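Re: [returns-floor] Arms at the Burkoldale site, what it means for shifts

Posted in April, 9:14 am

> From the earlier message:
> Urent says the two-arm stations will take over the sorting of mixed returns,
> shoes first and soft goods after. Nobody loses hours. People now on the
> sorting tables move to "exception handling." Can those of you who have stood
> next to one tell the rest of us what that means?

I spent a shift beside one, so I'll try. I've been through the Pearce conveyor and the Plelletti label thing, so take my mood into account.

Same claims as last time, as far as I can tell. The slide deck says 300 items a shift per station. On my shift the tally sheet by the desk said 106. I asked whether the 300 was measured or hoped for and got told it was a target. Fine, but then write target on the slide.

What changes for us, station by station:

1. Footwear. Slides, flip-flops and sandals come in one red bin, all mixed together, and the arms are supposed to pick from it. Pairing is still ours. So is checking the soles, and so is anything with a strap that has come undone. If you think of the job as lifting shoes out of a bin then yes, that part goes. I never thought that was the job.
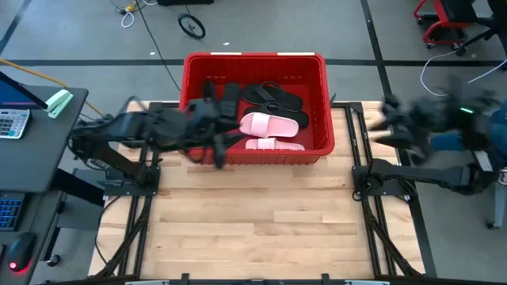 2. Soft goods. This is where I'd want answers before anyone signs off on it. Fabric doesn't hold a shape, and every piece that comes over the table is bunched up in a new way. A person shakes it out and sees the stain while doing it. I asked who looks for stains at the new station and the answer was "the exception handler," meaning us, meaning the same check done later and with somebody else's pile in front of you.

They also want 2 stations per person. Standing between them you can see one table properly, and for the other you rely on the screen. I don't like signing for work I watched on a screen.
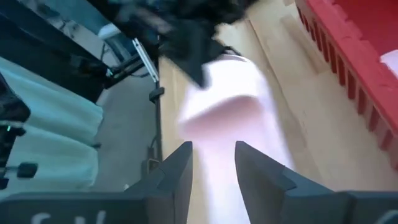

Burkoldale nights replied to me off list and said I could pass this on: the soft goods table is the part they mind least, their wrists are better since they stopped doing nine hours of folding, and they would not go back. What they do mind is the pay grade, as exception handling sits on the old sorting rate even though you now answer for the output of both stations.

I'll give them the wrists. Mine are bad too. But the grade question wasn't in the message from Urent at all, and neither was what happens to the break rotation when a station stops and there's one person covering it.

If anyone has the new job sheet in writing, please send it to the list. I've only been read bits of it out loud.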